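4.2 House rules for recording with hand-held grippers

We come now to the part of our guidance that drew the most letters from the people who tried it, and we would like to take our time over it. The draft rules that Idun Wallin and Facundo Yáñez put together at Brendthorpe in November were written for a laboratory bench, where everything on the table has been put there on purpose. A family desk is a different and much friendlier place, full of books and pens and things somebody is fond of, and we wanted rules that would let a person record good work there without turning the room upside down first.

The first rule is that the surroundings stay as they are. Our early collectors were (quite understandably!) inclined to clear everything away before they began, and the recordings that came out of those tidy sessions all looked very much alike. We now ask only that the collector move anything sharp, anything that could spill, and anything the household would be sorry to see dropped. Trygve Backlund suggested adding medicines and private letters to that list, and we gladly took his advice. Papers that carry a name or an address should be turned face down or taken to another room, and a person who is unsure about a page should treat it as private.

The second rule concerns the hands. Before each recording the collector opens and closes each gripper fully 2 times, looks over the pivots and the finger pads, and wipes the pads with a dry cloth. A pad that has begun to lift at the corner is replaced before work goes on, however small the lift may seem. The same goes for the marker on the body of the tool, which has to be kept clean and in plain view of the camera, and which collectors with long sleeves have a way of covering without meaning to.

Our third rule, and the one Eskil Haugen defended most patiently through several drafts, is that small objects are picked up as they lie. If a toy has landed on its side or its roof, the collector should grasp it that way, and should not set it upright first with a free finger. A missed grasp is kept in the recording and marked as a miss. We know from our own afternoons at the desk how tempting it is to begin again, and we would only say that the Tanduler set, with its 4000 recordings, became a good deal more useful to us once the misses were put back in.

The fourth rule is about soft coverings. Tablecloths and mats slide and bunch up, and printed patterns can make the edge of a small object hard to find. We permit them all the same, so long as the cloth hangs clear of the collector's feet and the mat lies where it cannot pull other things along with it. Figure 2 shows the sort of desk we had in mind while writing this section. 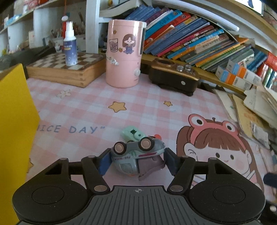
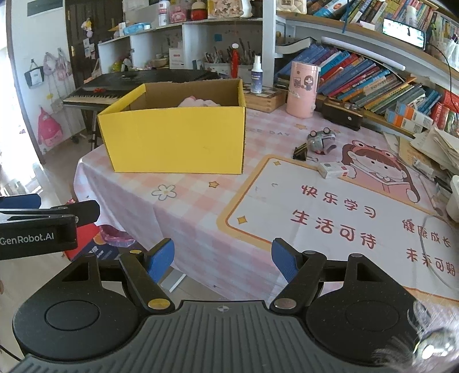
Figure 2. Hand-held grippers at a desk with a pink-and-white checkered covering. First picture: a small toy car held between the finger pads. Second picture: the fingers open, with a yellow box farther back on the table.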